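Notes to go with week 3: the Hadlow open day

For those who missed the coach on Tuesday, I'll go over what we saw, and the rest of you can check I've got it right. Dace Rimkutė from Flanareo ran the demonstration and let us stay far longer than planned (thank you, Dace!). Her topic was teaching by hand: a person works the grippers, the cameras record it, and the robot learns from the recordings later.

We began with tangled things. I'd expected blocks or cups, so jewellery was a treat -- soft, slippery, and never the same shape twice.

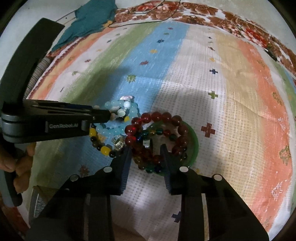

Fig. 1. Two hand-held grippers at the bracelets, the dark red one between the fingers.

Look at where a finger has to go before it can close. One must get to the far side of the beads without dragging the bangle along, and that's most of the skill. Dace said they want about 500 goes at a task before they train on it, and her group had 361 by the time we arrived. My own try took 18 seconds and felt like a week.

Then we talked about containers, and why an open tin is kinder than a lidded one.

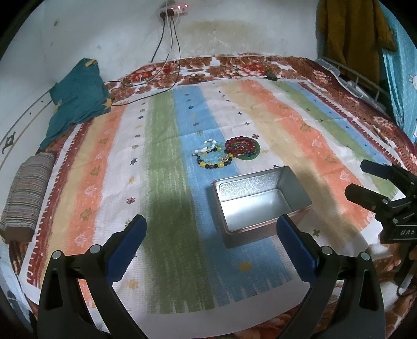
Somebody asked whether a shiny surface upsets the cameras. It can, and we'll come back to reflections when we do the Indel worksheet. Before then please read the Sakalauskas chapter on grasping, at least the first half, and bring one question -- a short one is fine.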